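June, late. 11:40 pm and I should be asleep.

Long one today. Toast chore again. On paper it's the dumbest chore in the world. Bread out of the drawer, bread in the slots, lever, wait, plate. My kid cousin did it at age four standing on a chair. We are on week 7 of it.

Trilok was in before me, already grumpy, already had the arm homed and the coffee gone. He wants to drop the bread part altogether and only do the drawer. Says a drawer is a real skill and toast is a party trick. I said people don't buy a machine to open a drawer for them. He said people don't buy a machine at all at this price, which, ok, fair.

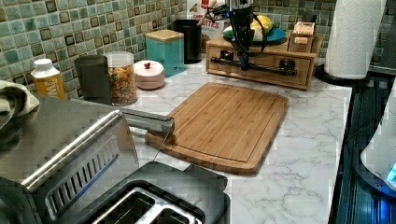
Anyway the handle. The handle is what's eating us. Round bar, black, and the gripper wants something flat to close on. Comes down from above, fine, gets close, fine, then there's this little hunting thing it does before it commits. Maysoun calls it the sniff. She timed the sniff today and wrote it on the whiteboard in red so we'd all feel bad. We ran 25 tries before lunch. I'm not writing the score down here, it's in the log and I don't want to look at it twice.

Worst kind of miss is the one where it thinks it has the bar and doesn't. Pulls back on nothing, very proud of itself, and goes on to the next step as if the drawer were open. Reaches for bread through solid wood. Pallavi hit stop each time, she has fast hands. Ebbe says that's the whole problem in one move -- the thing has no idea it failed. A person would feel it in the fingers before they even knew. He gets a bit preachy about fingers but I think he's right.

Lunch was the noodle place. Struan called in the middle of it from Uteo, wanting to know if they can tell their people "household ready" by fall. I had a mouth full of noodles, which saved me. Told him after: ready for which household. Ready for this one counter, with the board where we left it and the towel not hanging any lower than it is. He laughed but I could hear him writting it down. Please don't let that end up on a slide.

He brought up the Muluvix clip too. Everybody's seen it, the one with the dishes. Lovely clip. I want to see the other 2,000 takes. I want to see it at my mother's place, with mail on the counter and the radio going and her moving things while it's working, because she will, she can't help it.

Afternoon better. Pallavi changed the approach so it comes in slower over the last bit, and Maysoun turned the board a hair so the path doesn't cross it so tight. Is that cheating? We argued. Trilok says yes flat out, you can't go to someone's house and turn their cutting board. Maysoun says you'd turn your own cutting board if it was in the way, why shouldn't the machine learn to want it turned. Good argument really. Didn't settle it.

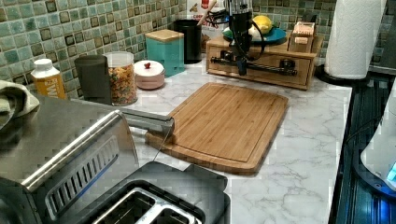

Then a run of clean pulls, one after another, and the room went quiet the way it does when everyone's scared to say something. Then a miss. Then everyone talking at once.

My own answer to the question, tonight anyway. Can they do chores yet. Bits of chores. The middle bit, once somebody has set up the start and somebody is standing by for the end. I'd trust it to pull that drawer while I watched. I would not leave the room. And leaving the room is what you're paying for, a chore you have to stand and watch is still your chore, only slower and with a stop button. Ebbe says shop floors will come first and I agree, same part same place 400 times a shift, no mother moving the mail. Pant has one doing bins already, he's been to see it. Still has a guy next to it.

But -- six months ago it couldn't find the handle at all. I keep forgetting that. Trilok dug out the old logs to win the argument and lost it with them, they were so bad.

To do:

- ask Zosska about softer finger pads, the grippy ones, and how long to ship
- some kind of "did I really get it" check before the pull. Motor current? ask Ebbe
- tape marks for the board or NO tape marks. decide!!
- call Struan back before he talks to anyone
- bread, ours at home is gone

Made myself toast when I got in. Last two slices. Stood there in the dark and paid attention to my hands for once, how many tiny fixes you make just getting a slice in straight. Didn't look at it once after the first second. Burned it a little becuase I was thinking about the drawer.

Trilok wants to start at 7. Bed.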